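Research > Publications > Pretuver Working Papers > Section 4
We use cookies to remember your preferences. Accept all | Manage settings
Filed under: Robot learning, Data collection

4.2 Collecting the container-sorting demonstrations

The sorting task was meant to be the easy one. An operator drives both arms by hand from a matching pair of leader arms, picks up the drink containers scattered on the floor of the cell, and drops them in the bin at the back. We recorded 200 episodes at the Fukdale site in April. After review, 143 were kept. The rest were lost to dropped camera streams, operators who forgot to press stop, and one long afternoon in which the gripper calibration had opinions of its own.

Figure 3 shows an episode in progress at the cell, with five containers lying on the floor between the arms. We use bottles, cans and cartons together on purpose. Clear plastic is hard for the depth estimate and shiny metal is hard for everything else, and a policy trained on polite matte blocks (Endale, our earlier set) learned mainly to expect polite matte blocks.

The walls are lined with plaid panels in pastel squares. Reviewers of the Endale paper asked for a less sterile background, and we believe we have met that request. The pattern also gives the calibration routine plenty of corners to find.

Operators were told to toss the containers in loosely and leave them where they fell. Left alone, people tidy. In the first 10 episodes the bottles were laid out in parallel like cutlery, and the Studamton baseline scored very well on them until we moved a bottle 2 cm. Those episodes were dropped from training and are kept as a separate test of how far neatness can carry a weak model.

Figure 3. The sorting cell during collection, both arms over the workspace.
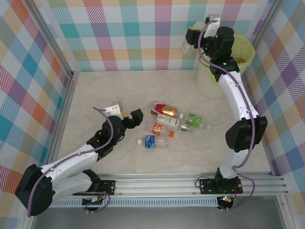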